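Jadura Tabletop Society -- Minutes of the General Meeting
Sunday, June 16, 2019, back room, Grernivico Hall

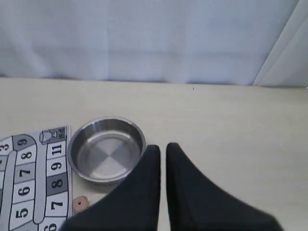

One member asked before the agenda was taken up whether the lending rules could be settled ahead of the budget, as the replacement fund depends on them. The chair agreed and moved item 4 to the front. No objection.

1. Minutes of the previous meeting
Approved with one correction. Under "Storage," the shelf depth should be given in inches.

2. Lending rules (moved from item 4)
The secretary read the draft. Loans run for two weeks, renewable once if no other member has reserved the game. Each box is checked against its contents card on return. The present card lists card decks as a single line, and a short deck is therefore not caught until the next borrower opens it.

Proposed: that contents cards list each deck separately, with the number of cards. Two members asked who would revise the existing cards. The librarian will do the most-borrowed titles first and leave the rest until a box next comes back. Carried, one abstention.

Proposed: a deposit on games with more than 60 components. Discussion was long. Points raised against: deposits must be held somewhere and returned in cash; a member who borrows every month would in effect leave money with the society all year. Points raised for: the missing parts on record come mostly from large games. The motion was withdrawn. The librarian will instead note late and incomplete returns in the loan book, and the matter comes back in December.

3. Accounts
Balance at the bank: $1,118. Hall rent is paid through the end of the quarter. Subscriptions are outstanding from four members, and reminders have gone out.

The replacement fund was set at $33 a month. A member asked if this covered sleeves as well as lost parts. It does not -- sleeves remain under supplies.

4. Catalog
The catalog is kept in a spreadsheet that no longer opens correctly on the hall computer. Two programs were compared, Kettle and Ondo. Kettle imports the present file without changes but has no field for edition. Ondo has the field and accepts up to 2,000 entries, well above what the society owns, but the column headings must be renamed before import. The edition field was considered necessary, as the library holds two printings of several titles with different rulebooks.

Agreed: Ondo, on trial. The old spreadsheet is to be kept unchanged until the trial ends.

5. Tournament rules
The tie-break was reviewed. At present, ties are settled by head-to-head result, then by total points. With an odd number of players, the bye is scored as a full win, and this inflates the points total of whoever receives it. Proposed: that the bye count as a win in the standings but be left out of total points. Carried.

Time limits stay as they are. A request for a second clock was passed to the accounts item of the next meeting.

6. Other business
The side door sticks and should be pulled shut from outside. The hall has been told.

One member reported that the printed rules for the Jadura league still show the old starting time. The secretary will correct them and send the new sheet by email.

Actions
Librarian: revise contents cards, begin notes in loan book.
Secretary: rename catalog columns, run import, correct league sheet.
Accounts: second reminder on subscriptions.

The meeting closed at 4:40 p.m.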